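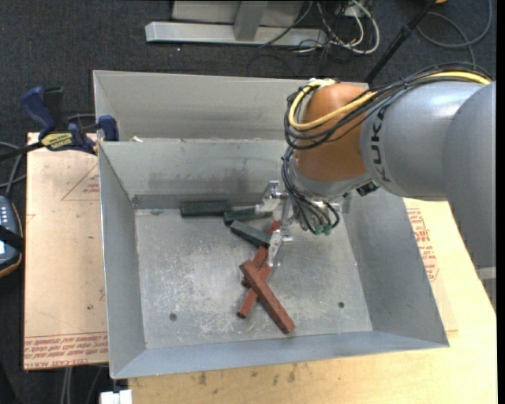
Bin 4, six blocks, three green and three red, before sorting.

September, Thursday
D. Zelenák

Block and bin notes, continued from the last entry.

Bin first. The floor wear is now general: pale scratches, whitish patches, cloudy areas where the coating has gone dull. I ran a fingernail across the worst of the scratches and could feel two of them. The rest are surface marks. The dark smudges along the middle of the inner rear wall come off with a damp cloth and a little dish soap, slowly. I cleaned a strip as wide as my hand at the left end after lunch and stopped there, so that the rest can be compared with it next week. The dark band near the base of that wall did not change with the same cloth and the same soap. Left alone.

The two holes in the floor toward the front are still open. Grit collects in them. Vacuum with the narrow nozzle, not the brush, which pushes the grit further in. If anyone has the plastic caps that came with the Lidach bins, put them in the top drawer with a label on the bag. I looked in the second and third drawers and found only caps for the old size.

There was a white scrap on the ledge behind the inner rear wall, left end. Paper, from the backing of a label. Removed after the photo. Peel labels at the bench, please.

Blocks. The set is the Nikirbridge one, 68 pieces as delivered, cut from the same section and painted in two colors, dark green and reddish brown. The order said "same size, two colors." Stacked by eye on the shelf they look the same size. They are not, and that is what most of this entry is about.

I took 16 blocks from the box, half of each color, and measured length, width and thickness at both ends with the long caliper. Zeroed before each block. Readings are on the sheet clipped to the inside of the cabinet door; I will not copy them all here. Main points:

Length is good across both colors. The saw stop was evidently set once and left.

Width is good on green. On red there is a slight taper, the same direction on every piece I measured, wider at the end with the pencil tick. The tick must have been put on before painting, since it shows through as a faint line under the red. I could not find it on any green block, but the green is darker and would hide it.

Thickness differs between colors. The red pieces are thicker. Part of that is paint. I scraped one red block at a corner, down to bare wood, and the layer is heavier than on the green one I scraped next to it. The remainder is in the wood. My guess is two passes through the planer on different days. A note has gone to Nikirbridge asking; no reply yet.

Both scraped blocks are marked with an X on the end grain and should stay out of circulation. They are on the window sill.

Edges. Green edges are broken evenly, a light sanding all along. Red edges are sharper on the long sides. Paint is already thin there, and the corners will chip first. For anything that gets dropped or tumbled I would go over the red edges with 220 paper, three strokes per edge, and accept the bare line that leaves. Repainting is not worth the time.

Heap behavior. Not a proper test, only what I noted while tipping blocks into the bin. With a small number, such as the six in the photo, they stay in one loose cluster if tipped low. In the photo the green ones are toward the inner rear wall and the red ones lie crossed in front of them, with the third green resting on part of a red. That arrangement has no significance. What I do want to keep track of is how often a block ends up with its long side parallel to a wall and close against it, as with the green at the left. A block in that position is harder to get hold of by its long sides than one lying free on the floor. The sloping side walls should return some blocks toward the middle; the rear will not do much of that.

I would like to try a foam strip along the foot of the inner rear wall. There is a length of gray foam left over from the Millet crates. It needs to be trimmed to the height of a single block lying flat, otherwise pieces will lodge on top of it. Stick it with the removable tape. The permanent tape left residue on the other bin and took solvent to clear.

Color under the bench lights. With the overhead row on, the upper faces of the red blocks read noticeably lighter than their sides. Green is flatter and the edges between two adjacent green blocks are difficult to pick out from a standing position. This is an issue for anyone checking photos afterward and trying to decide where one piece stops and the next starts. Options, in the order I would try them:

1. Turn off the row directly overhead and use the side lamp only.
2. Sand the green edges enough to show a pale line.
3. Ask for the next set in a lighter green.

Option 2 conflicts with keeping the two colors in the same condition, unless the reds are done as well. If we are sanding reds for chipping anyway, do the whole set in one session and write it on the box lid.

Weights. Did not get to these. The small Fukska scale gave a different zero each time the pan was lifted off and replaced. Batteries changed, same result. The feet are uneven and one is missing its rubber pad. I have shimmed it with card for now, but please treat any weight taken with it this month as unreliable, including mine from the previous entry. The larger scale is too coarse for single blocks. It could be used for a whole tray, divided by the number on the tray, if only an average is needed.

Storage. Box goes on the middle shelf, away from the radiator. The bottom layer was slightly stuck together when I opened it this morning, red to red, and one piece lifted a flake of paint off its neighbor. That flake is taped into the sheet next to the reading for the block it came from. The paint may not be fully cured. I have put brown paper between the layers and left the lid off overnight. Do not use the waxed paper from the packing table, as it marks the surface.

To do:

- Measure the remaining blocks, reds first.
- Check whether the taper on the reds is present along the full length or only in the last part. Needs a reading at the middle, which I did not take.
- Cut foam strip, fit, photograph with the bin empty.
- Caps for the two floor holes. If none turn up, order 4 so there are spares.
- Replace the rubber foot on the small scale, re-level, repeat zero check ten times.
- Clean the rest of the inner rear wall once the comparison strip has been looked at.
- Chase Nikirbridge about the planing.

Added 4:00 p.m.: caps found, in the tin with the drawer keys. Wrong color but the right diameter. Pressed one into the left hole and it holds. The right hole has a slight burr on the rim and the cap sits high on one side. File it flush before fitting, and vacuum afterward so the filings do not end up under the blocks. The small half-round file is on loan downstairs, so this waits until it comes back.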